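Getting the House Ready for Air Raid Alerts and Power Cuts

Household tips, Hornlow edition. Last revised in July.

The sirens in Hornlow and Odovley have mostly gone at night, and the power has often gone with them. The tips below come from readers who have lived with this for a while. They cover the inside of the home only. For shelter addresses and the meaning of the different signals, follow the notices from your local authority, which change more often than this page does.

Pick the spot before you need it

If the public shelter is close, use it. Ours is 200 meters away and we can make it with coats over pajamas. If you can't get there, go to an inner hallway or bathroom with two walls between you and the street, and no windows, mirrors or tiled surfaces facing you if you can avoid them. In many apartments that leaves the hallway. Take down framed pictures and the glass shade from the ceiling light. Move the shoe rack out. You need the floor.

Valentyna Didenko keeps a folded mattress standing on end behind her hallway door. She says a mattress gets used and a yoga mat gets kicked around.

Windows

Tape doesn't stop a window from breaking. Safety film works better at holding the pieces, but it has to go on clean glass and reach right into the corners. Wash the pane with dish soap, scrape off old paint specks with a razor blade, wet the glass again and press the film from the center outward with a squeegee. Heavy curtains, closed at night, catch some of what the film doesn't. Don't sleep under a window. Turn the bed around or move it, even if the room looks wrong afterward.

Bag by the door

Passports, deeds, prescriptions and insurance papers go in a zip bag, then in the backpack. Put photos of them on a memory stick too. Add cash in small bills, a charged power bank with its cable, a whistle, a flashlight, a change of underwear and socks. If you take daily medication, keep a week's worth in the bag and swap it out when you refill. Keep your keys on the same hook every night.

Water

Fill containers while the pumps are running. We keep 50 liters in the pantry for drinking and cooking, in food-grade jugs with the fill date written on masking tape. Flushing water is separate and can sit in the bathtub or in buckets with lids. Keep lids on everything if there are small children in the home.
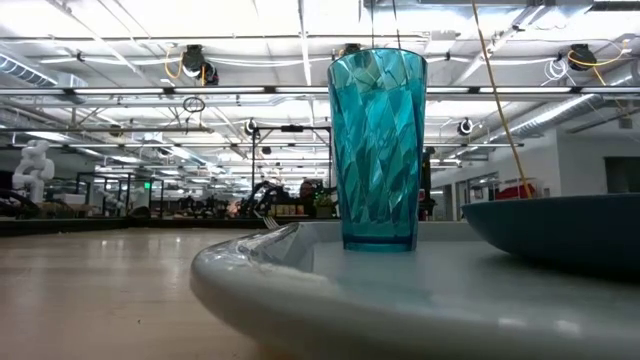
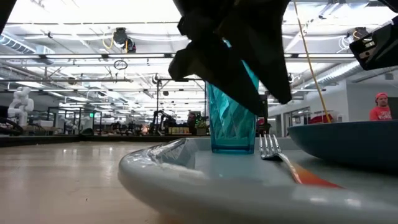
Drinking water for the night should be poured out before bed, while there is still light to do it by. Carrying a full jug down a dark hallway ends with a wet floor, and a wet floor ends with someone falling on it. Use cups that won't shatter. A see-through tumbler like the teal one is good because you can tell how much is in it by flashlight, and molded facets along the sides give cold fingers something to hold. Stand it on something broad with a raised rim, so a knocked cup spills there and not on the bedding.

Light and cooking

Battery lanterns are safer than candles. If candles are all you have, set them in a deep pan of sand, away from curtains, and put them out before anyone lies down. Never bring a charcoal grill or a gas camping stove into the hallway, and never run a generator indoors or on an enclosed balcony — carbon monoxide has no smell. A battery alarm for it is worth buying before the second lantern.

Cook in the daytime when there is power. Boiled potatoes, hard-boiled eggs and buckwheat are fine eaten cold the same day. Fill two thermoses with boiling water in the evening, one for tea and one for washing.

Following the news

Keep a battery radio tuned to the local station and write the frequency on the case. One person in the home can check the phone during an alert — everyone else can leave theirs off and save the charge. Don't post pictures of where something landed.

After the all-clear

Put on hard shoes before you walk anywhere. Sweep glass with a stiff broom into a bucket, not a bag, and go over the floor again with a damp cloth. If you smell gas, open a door, leave the light switches alone, get out and call from the street. Leave any metal fragment where it lies and report it.

Refill the water, plug in the power banks, and put the bag back by the door.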